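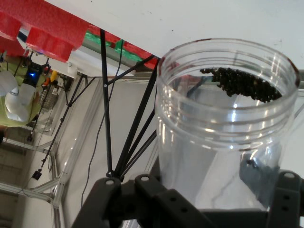

Lovisa Lindqvist, minute-taker and bench lead

Team notes > Safety and faults

4 min read

Minutes of the April catch-up on the jar cell

Right, I've got the notes again, so you're getting them my way. We kicked off a bit after 9 am because the Tremblay crew were on the line and their sound kept dropping out. Apologies from the Skominov office, who had a clash and will read these later (hello!).

Last meeting's minutes

Accepted with one fix. I'd written that the new finger pads were fitted. They were ordered. My mistake, sorry.

The dropped jar

This took up most of the meeting. For anyone who missed it, the arm was part way through a pour when it let go of a jar of pellets, and the jar bounced off the bench and rolled under the guard. No one was hurt. One of our people did reach in after it while the arm was still live, though, and that's the part we spent the longest on.

I went through the log out loud. The run had got to cycle 3,521 without a grip fault, which is partly why we'd all got so relaxed about it. Then the grip force reading sagged, the controller called it normal, and the arm carried on tilting a jar it was barely holding. The Urirus controller is meant to stop when the reading falls below the limit for 4 readings in a row. It didn't, and we found the limit had been set to zero during the March tuning and never put back. I can't tell from the change log who did it and I don't much care - I'd like the log to make us put a name in, that's all.

We also talked about pellets hanging up inside the jar. You can see it in the photo up top, that dark green-black clump stuck just under the rim with the jar tipped in the gripper. The program adds a shake when the weight comes up short, and the Tremblay folks reckon the shake is what worked the jar loose. I think they're probably right, but we haven't shown it yet. We had a bit of back and forth on whether static is making the pellets cling or whether they're just picking up moisture in the store room. Left open.

The reach-in

The gate switch worked fine. The trouble is the gap at the side, which is big enough to get an arm through without opening anything. I said I'd done it myself a couple of times, which got a long silence, but I'd sooner have it written down. Until the gap is covered, the cell gets powered off before anybody's hand goes in, for any reason, including "just grabbing the jar".

Plustari quote

They can do a clear side panel in 7 working days. Everyone was happy with the price. Go ahead.

What we agreed

- Grip limit back to its old value, then locked with a password. Me, today.
- Shake move switched off until we've tested it with an empty jar. Tremblay.
- Slow speed only, up to 30 per cent, until the panel's on.
- Near-miss form for the reach-in, plus one each for my earlier ones. Me again.
- Keep one tub of pellets sealed with a drying pack in it and see if the clumping changes. Skominov, if they're willing - I'll ask.

Other business

The lid rack is still in the wrong spot and people keep bumping it. We ran out of time for the label colours, so they go to the top of the next list.

Wrapped up at 10:20 am. Send me corrections by email, please, as I lose the sticky notes.

Contact the bench team | Copyright Skominov | Back to top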